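Film grants should pay for the second draft

Most screenwriting awards pay for one of two things. Either the writer gets money to start a script, or a finished script gets a prize. The months in between are left to the writer, and that is where most of the scripts I have read over the years went wrong.

The Dunham scheme is a fair case. Last March it had 992 applications for 5 places. Each winner received a cheque, a reading and a certificate. Two have since finished a script they would show to a producer. The others have a first draft and a day job.

A first draft can be written in the evenings. Rewriting one is slower work. You have to hold the whole story in your head, and it goes as soon as you are back on shift.

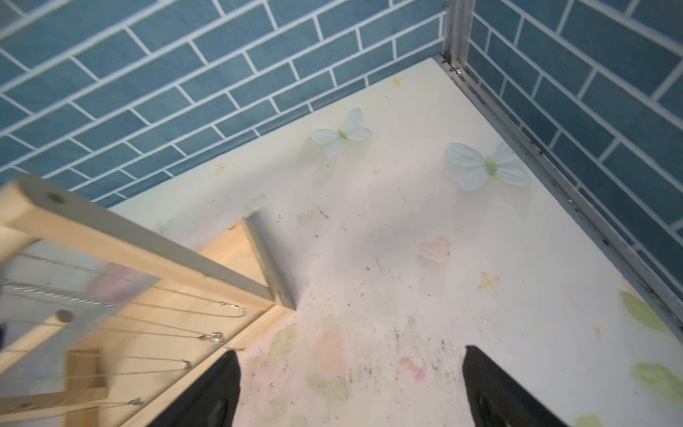
Anqi Gu disagrees. She wrote to me that a first draft is exactly what people without money can't manage, and that paying for the second only helps those who could afford the first. She would split the fund in half.

I take the point, and half would be better than what we have. But a fund that size, split, buys each writer a few weeks. I would sooner see fewer names on the list and a proper wage for those on it, with an editor paid to read every version.

Dunham reviews its rules this summer. Writers who have been through it should send in their views.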